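Home | Notes | Standards | Archive | Contact

This site uses cookies to remember your settings. By continuing to read, you accept their use.

Setting House Rules for Small Robot Arms
Thursday, January 11, 2018
By Ngozi Fashola

Readers have asked which written rules I would recommend to a group that works with small robot arms and printed calibration boards. The following reflects the practice adopted at Pramesa, where I have helped maintain the bench rules since July.

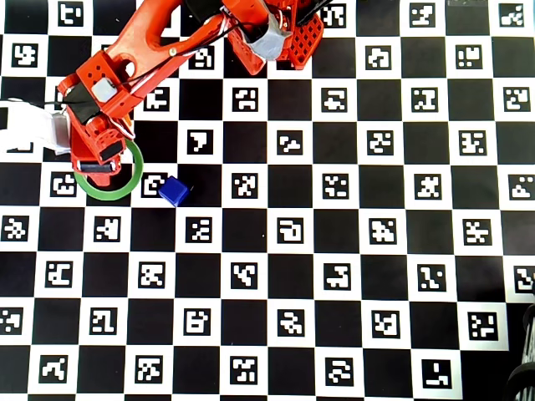
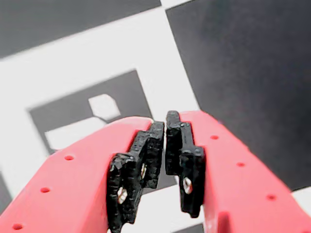 The first rule concerns the board. It must lie flat, and its markers must be checked before any session in which positions will be recorded. Objects may rest on the board during a task, but they must be removed before calibration begins. A covered marker is a lost reference, and the operator should not assume that the software will make up for it.

The second rule concerns the gripper. Fingers and pads are to be inspected at the start of each shift and again after 60 grasps. Screws that hold a pad must be checked by hand with the power off. Tariq Gilani has asked that any replaced pad be treated as a new tool, with the calibration repeated in full, and I support that view.

The third rule concerns cables. They should follow the arm with enough slack for its full reach, and they should never be held aside by a person while the arm is moving.

Records deserve equal care. Our log for last year holds 248 entries, of which 143 note a change to the hardware. Rukhsana Rind reviews these each month and returns any entry that lacks the name of the operator.

Two people must agree before a speed limit is raised — one of them must not be the person who requested the change. This has caused delays, and Atif Baloch has objected to it in writing. The rule remains in force while his objection is considered.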